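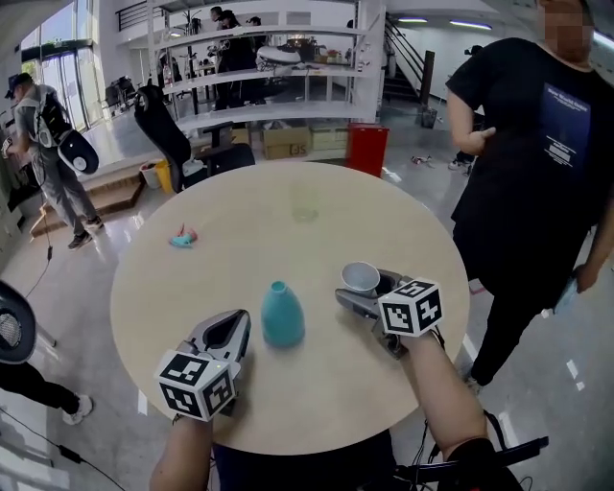
According to Fredy Cuervo, the hardest part of a workers' compensation file is the gap between the day a doctor clears someone for light duty and the day the employer finds out. Files sit in that gap, wage payments continue, and the adjuster has nothing new to read. Paucar was set up to shorten it.

About Paucar

Paucar builds return-to-work software for workers' compensation carriers, self-insured employers and third-party administrators. Our main product, Loletti, reads treatment notes, work status forms and pharmacy records as they arrive on a claim. It extracts the restrictions a provider has set (lifting limits, standing time, hours per shift) and compares them with the physical demands of the worker's job. When the two match, or come close, the adjuster gets an alert with the source page attached.

Loletti does not decide claims. Each alert shows the note it came from, the date of that note and the rule that was applied. An adjuster can accept it, dismiss it or send it to a nurse case manager. Dismissed alerts are kept -- with the reason, if one was entered -- and reviewed each quarter when the rules are revised.

Job demands data

The comparison depends on knowing what a job requires. Our job library, Skullska, holds 1141 job profiles, each written from an on-site or remote job analysis and coded to a common scale for strength, reach, grip, posture and repetition. Customers can add their own profiles or edit a copy of ours. Edits stay within the customer's account.

Profiles older than two years are marked for review. They remain usable in the meantime, and alerts based on them carry a label.

Who we work with

Loletti is in use at over 195 employers, most of them in warehousing, food processing and home health care. Carriers usually connect through a nightly file transfer. A direct interface is available for claims systems that support it.

Where we are

Our office is in Dorkthorpe, on the second floor of the old telephone exchange. Clinical review, engineering and customer support all work from there. Support is open on business days during office hours, and requests for a trial account or a sample job profile go to the same desk.

Page last revised May 29, 2019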